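Fita de marcação Flusard em alcatifa: análise

Secção: Pavimentos e sinalização

A maioria das fitas de marcação de pavimento é pensada para betão pintado, epóxi ou vinil. Sobre alcatifa o comportamento muda bastante. A área real de contacto é menor, a superfície cede com a pressão e a sujidade entre as fibras chega à cola mais depressa do que num piso liso. A Flusard vende uma versão amarela da sua fita com a indicação "superfícies têxteis de pelo raso", e foi essa que comprámos na Henríquez, em rolos de 32 metros, para marcar zonas de trabalho e corredores de passagem num piso alcatifado.

O pavimento são placas Ornanley cinzentas, mescladas, pelo em laço curto, sem tratamento posterior. Aplicámos ao todo 167 metros de fita. Como termo de comparação ficou um troço de Sakitz, também amarela, que já tínhamos em armazém e que serve há muito de fita genérica para marcações provisórias.

Suporte e cola

O suporte da Flusard é um tecido revestido, flexível, que se rasga à mão no sentido transversal com um corte razoavelmente direito. A Sakitz tem suporte plástico e exige tesoura ou lâmina. Em alcatifa a diferença conta mais do que parece na loja: o tecido acompanha as irregularidades do laço, enquanto o plástico assenta nos pontos altos e fica em ponte sobre os baixos. Passando a unha na transversal sente-se esse vazio na Sakitz em quase todo o comprimento.

A cola é de borracha, com pega inicial forte. Reposicionar um troço nos primeiros segundos é possível. Depois de calcado com o rolo, levanta fibras soltas e perde aderência se for colado de novo. Convém, por isso, riscar o traçado antes. Usámos giz e régua, e o giz aspira-se bem depois.

Aplicação

O procedimento que deu melhor resultado foi este: aspirar duas vezes, em direções cruzadas; desenrolar a fita sem a esticar; assentar à mão; calcar com um rolo de borracha do centro para as margens. A tensão é o erro mais comum. Uma fita colada esticada tende a recuperar o comprimento e os topos começam a levantar. Num troço de ensaio que esticámos de propósito, os dois topos estavam soltos na manhã seguinte, com a sala a 20 graus.

As juntas entre placas merecem cuidado. Quando a linha corre em cima da junta, cada placa puxa para o seu lado e a fita acaba por enrugar. Deslocámos as linhas 10 centímetros para dentro da placa e o problema desapareceu. Atravessar a junta na perpendicular não levantou dificuldades.

Os cantos são a parte lenta. Experimentámos três soluções. A dobra em esquadria, com a fita rebatida sobre si própria, cria uma espessura dupla que apanha solas e rodízios. O corte a meia-esquadria fica limpo, mas expõe duas arestas agudas no ponto de maior desgaste. A sobreposição simples, com um segmento a terminar sobre o outro, é a menos elegante e foi a que se manteve melhor.
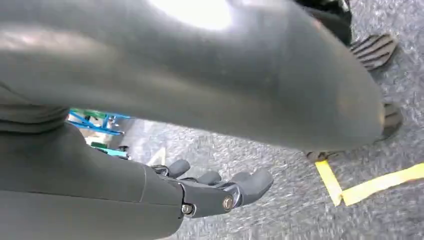 É possível retirar a fita sem deixar resíduos na alcatifa?

Depende do tempo de permanência e do ângulo. Retirada devagar, com a fita rebatida quase rente ao chão, saiu limpa dos troços recentes; nos mais antigos ficou uma película fina, que se removeu com detergente neutro e um pano de microfibra.

Resistência ao uso

O tráfego foi sobretudo pedonal, com passagem ocasional de carros de rodízios macios. No centro da fita o desgaste é pequeno: a cor perdeu algum brilho e manteve-se legível. As margens sofrem mais. O laço da alcatifa empurra a aresta para cima sempre que é pisado, e ao fim de algumas semanas apareceu uma linha escura de pó agarrado à cola que transborda do suporte. Vê-se de perto. À distância normal de leitura não incomoda.

A Sakitz, no mesmo corredor, começou a levantar pelos topos ainda na primeira semana e foi substituída antes de terminar o período de observação. O preço por metro é inferior, mas a mão de obra de refazer o troço anula a diferença.

A aspiração semanal, feita à terça-feira, não descolou a Flusard, desde que se usasse a boca lisa. Com escova rotativa desfiou um topo mal calcado. Recomenda-se levantar a escova ao cruzar as linhas ou trocar de bocal. Quanto à limpeza por injeção-extração, só a testámos num retalho: a cola amoleceu nas margens e recuperou parte da pega depois de seca. Em contexto real, retiraríamos a fita antes e aplicaríamos nova no fim.

Visibilidade

O amarelo contrasta bem com cinzentos médios e escuros. Numa alcatifa mesclada o salpicado claro reduz um pouco a nitidez da margem, sem chegar a confundir o traçado. Sob luz artificial fria a cor puxa ligeiramente para o esverdeado. O acabamento é semi-mate e não produz reflexos relevantes. A Flusard tem também uma versão mais larga, que não comprámos; para corredores compridos pode justificar-se, para delimitar postos a largura normal chega.

Pontos a rever pelo fabricante

O tubo de cartão é frágil e ovaliza com facilidade, o que complica o uso de um aplicador de chão. Dois rolos chegaram assim e tiveram de ser aplicados de joelhos. A marcação de metragem no interior do tubo está impressa a cinzento sobre castanho e lê-se mal. A folha técnica não indica o tempo de repouso antes da abertura ao tráfego. Deixámos a fita de um dia para o outro e sugerimos o mesmo. Falta ainda informação sobre prazo de armazenagem, e numa fita de cola de borracha isso tem consequências diretas na pega.

Avaliação

Aderência em pelo raso: boa.
Conformação à superfície: muito boa.
Cantos e topos: suficiente, dependente da aplicação.
Remoção: boa a curto prazo, razoável a longo prazo.
Embalagem e documentação: fraca.

Adequada a marcações semipermanentes em alcatifa de laço curto. Em pelo cortado ou alto não a recomendamos: experimentámos numa amostra avulsa e a fita soltou-se com um puxão ligeiro. Para marcações de um só dia, a Sakitz que sobrou continua a servir e sai mais barata.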